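## 4. Filling and bleeding the heating system

Settle in for this one with a cup of tea, as it is the longest section in the Kernorix guide and it goes much better unhurried. You should already have the boiler hung, the pipework joined and every radiator valve closed (section 3, if you skipped ahead, and plenty of people do).

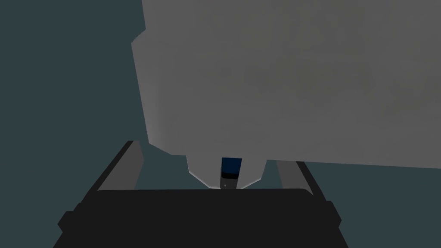
*Fig. 4.1. Large pale grey form with the narrower, lighter section beneath.*

### Before you start

You will need the brass bleed key from the accessories bag, an old towel, a bowl, and the filling hose. If the hose has gone missing, the Silstead trade counter keeps spares, part number 162, and will post one out to you.

**Caution:** The system must be switched off at the wall and completely cold. Please don't be tempted to fill a warm one, even if it has only been running for a few minutes.

### Filling

1. Open both valves on every radiator in the house, upstairs and down, including the little towel rail that everybody forgets.
2. Connect the filling hose between the cold supply and the return pipe. Hand-tight first, then a quarter turn with the spanner.
3. Open the supply valve slowly. You'll hear a good deal of gurgling and perhaps a knock or two from under the floorboards, and that's only the air moving along ahead of the water.
4. Watch the gauge and close the valve when the needle reaches the green band. If you overshoot a little, let some water out at the drain cock into your bowl.
5. Walk round and feel under each joint with a dry hand. A weeping joint should be put right now, with the pressure let down first.

**Note:** In hard water areas (Zatemholm is one, as our own kettles will tell you) add one bottle of inhibitor before step 3. One 400 ml bottle treats a system of up to 64 litres. Larger houses will want 2 bottles.

### Bleeding the radiators

6. Start with the lowest radiator, the one nearest the boiler, and work your way outwards and then upstairs.
7. Hold the towel beneath the bleed screw and turn the key gently anticlockwise until you hear a hiss. Half a turn is plenty.
8. When the hiss becomes a steady dribble, close the screw again. Snug will do; these are soft brass and they round off very easily.
9. Go back to the gauge after every few radiators and top up to the green band.

**Caution:** Never take a bleed screw right out. It is a small thing and surprisingly hard to get back in with water coming past it.

### Finishing off

10. Close the supply valve, remove the hose and fit the blanking caps.
11. Leave everything to stand overnight, then read the gauge once more. A very slight drop is usual. If the needle has left the green band, repeat step 5 before you do anything else.
12. Write the reading on the card inside the back cover, where your heating engineer will look for it.

Owners of the older Omerović pump should turn to section 6 before switching on, as its air vent is opened by hand. Everyone else can carry on to section 5, Setting the timer.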